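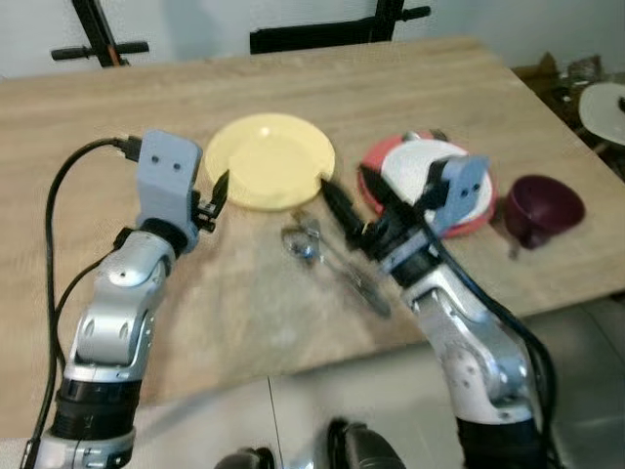
A yellow plate and a red-and-white one on a pale wood table.

In Praise of Plates That Don't Match

I grew up in a house with a set. Twelve of everything, white with a thin gray line, and when one plate broke the whole cabinet went into mourning. My mother would turn the stack so the gap didn't show! I carried that idea into my own first apartment and bought a set too, and I think I enjoyed it for maybe a month.

Now I'll argue with anybody, cheerfully and at length, that a table wants different plates on it. Put a yellow plate down on light wood and the whole table wakes up. Put a red-and-white one near it and you have something going on before any food has shown up. Toast looks better on yellow. So do blueberries, and so does plain rice, which needs all the help it can get. I'd eat a boiled potato off a good yellow plate and call it lunch.

My friend Banafsheh Hashemi thinks I'm wrong, and she's a much better cook than I am, so I listen. Her view is that the plate should keep quiet and let the food talk. Fine, for a restaurant. At home the food is often leftover lentils, and the lentils have nothing to say. Give them a bright rim and some company.

There's also the matter of what happens when people sit down. With a matching set, everyone takes the plate in front of them. With an odd bunch, people choose! Kids choose loudest of all, but I've watched grown adults reach across each other for the one they like. My neighbor Stavros Manolakis has eaten off the same chipped green plate at my place for years, and if I set it in front of someone else he just swaps them without a word. You don't get that kind of loyalty with plate number seven of twelve.

I should say I don't mean buying a "mismatched collection" in one box, which Dirkumby had in the window in March for 57 dollars. That's a set wearing a costume. Get them one at a time, from the thrift store or a cousin who's moving, and let a few bad ones in. I have a brown oval thing I can't defend, and it holds corn on the cob perfectly.

One rule I do keep is a calm table. Pale wood is ideal, with a bit of streaky grain and no cloth over it, and a plain wall behind doesn't hurt either. Colors need somewhere to land. If your table is already busy, use fewer plates at once and pass things around.

I still have two from the old white set, by the way. They look terrific next to the yellow.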